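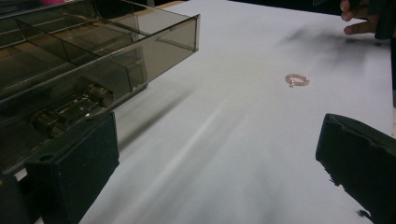

Small parts table check, beaded jewelry and organizer
Rurow craft room, table 12
Checked by: Margarida Guerreiro
Copy to: Vasco Leitão

1. Tabletop clear of spills and glue
OK. Gray smudges on the white surface. They don't affect use. Wipe at the next cleaning.

2. Loose items on the table
One. Small pink beaded ring, lying flat in the open. Goes back in a compartment before the under-threes group comes in at 2 p.m.

We use cookies to remember your settings and count visits. Accept all / Manage choices

3. Organizer box, walls and corners
OK. Smoky brown plastic. Ran a cloth along the rim and it did not snag.

4. Dividers seated
Long partition is fine. One cross panel lifts if you pull on it. Bernardo to press it back in and check again.

5. Lid closes and stays closed
Passed, but stiff. Opened and shut it 12 times. Do not oil the fitting, oil gets on the beads.

6. Bead strings and elastic
Pulled each ring gently by hand. Two others with worn elastic went in the repair bag. The pink one held.

7. Floor under table
Swept. 23 beads picked up, mostly by the back legs. Last check was 112, so the new mat is helping.

8. Bulk beads (bag of 1000)
Sealed, on the high shelf. Label faces the wall, please turn it around.

Action open: item 4. Items 1 and 6 can wait until July.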